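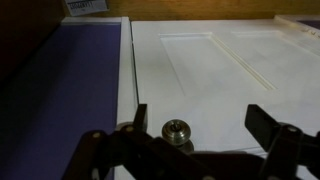 1/ Open day at Skeltley, door station

Spent my April afternoon off watching a robot think about a doorknob. Free parking, though.

2/ The demo is called Amik. It's a gripper with two black fingers and one ambition, which is to open a white panel door. Round metal knob, the kind my toddler beat in one try.

3/ Fingers go wide, one each side of the knob. Then a pause. The whole crowd leaned in like it was a putt.

4/ Our guide said they have logged 1541 tries on doors so far. I asked how many opened. He said the data was "very rich."

5/ A round knob is apparently the mean one. Lever handles you can just lean on. With a knob you have to squeeze and twist and not let go halfway, and I have failed at this myself carrying groceries.

6/ The panel beside the door is periwinkle blue. I'd like that color for my hallway. Asked. It was not a question they had prepared for.

7/ Next booth over was Dendo, which sorts screws. Nearly 2000 an hour, very smug about it. No line at all. Everyone was back at the door.

8/ Diekmann paid for the coffee and got a banner the size of a bus. The coffee was fine.

9/ Stayed for 7 rounds. Left my email on the sheet, so I assume I now get the newsletter forever.

10/ The exit had a push bar. I did it first try and looked around to see if anyone was logging it.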